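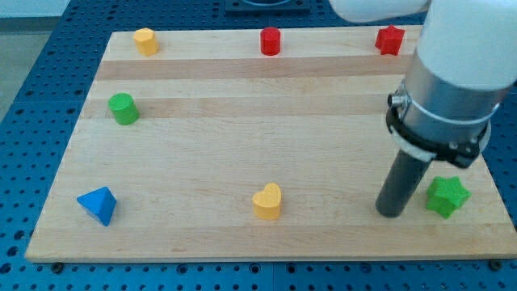 Adel Mansour asked, under our last notice, whether the sorting sessions need any background in teaching or toy design, and whether a person who has never handled a shape set since childhood would be any use. No background is needed. People who have not handled blocks for years are as welcome as those who do so daily, and the task sheet is written for both.

Call for participants: shape block handling and sorting study

Sturkier is looking for adults to take part in a study of small shape blocks used in early learning. The blocks come in plain solid forms, among them cylinders, stars, hearts and pyramids, and in a small range of colours that includes red, yellow, green and blue. They are laid out on a wooden board and the participant works through a set of short tasks. The results will be used to revise the Girberg block set and the printed sheets that go with it.

What is being studied

The present Girberg sheets ask a child to sort by colour first and by shape second. Teachers who use the set have told us that the order causes trouble when the same shape turns up in two colours, for instance a red star and a green one. Before we change the sheets we want a baseline from adults, recorded under fixed conditions.

We are also looking at names. A heart seen from one side may be called a heart, a shield or a leaf. A pyramid with three sloping sides is called a triangle by many people and a cone by a few. We record the first word given and do not correct it.

Tasks

Each session is made up of 12 tasks. They fall into these groups:

Naming. The block is placed on the board and the participant says what it is.
Sorting. A mixed layout is put in order by colour, by shape, or by a rule printed on the card.
Copying. A layout shown on a card is rebuilt on the board, with every block in the same place and facing the same way.
Standing. Blocks are set upright on a stated face. Cylinders are simple. Stars and hearts take longer, and the time is recorded.
Recall. The layout is covered and the participant lists the blocks from memory.

The tasks are always given in the order printed on the session sheet. Please do not practise with similar blocks at home in the week before your session.

Who can take part

You should be 18 or over and able to sit at a table for the length of a session, with a break halfway through. You should be able to pick up and place small objects with at least one hand. Glasses and contact lenses are fine. Please tell us if you have any form of colour blindness. It does not rule you out, but your results go into a separate group, and that group still has places.

We cannot take anyone who has worked on the Girberg set or on its sheets, or who took part in the pilot.

Time and place

Sessions are held at the El Khatib building, ground floor, throughout March. Morning sessions start at 9.30 and afternoon sessions at 2.15. Each participant attends twice, with at least four days between visits. The door to the ground floor corridor locks at the start of each session and late arrivals will have to be booked again.

We need 174 participants in all. Places are given in the order in which complete forms arrive.

Payment

Travel within the city is refunded on production of a ticket. Participants who complete both visits also receive a Grarkier voucher, handed over at the end of the second visit. No voucher is given for a single visit.

Records

We keep your age band, your preferred hand, your spoken answers as text and your task times. Names are held apart from results and deleted when the study closes. You may withdraw at any point up to the end of your second visit, without giving a reason.

How to apply

Write to Tuncay Kocabaş at Sturkier, quoting reference 3000. Give your age band, your preferred hand, whether you have any difficulty telling colours apart, and whether mornings or afternoons suit you. A short note on any regular use of shape sets, at work or at home, is helpful but optional. Please keep the whole message under 400 words. Forms and the full task sheet are sent out by return, and a place is only held once the signed form has come back.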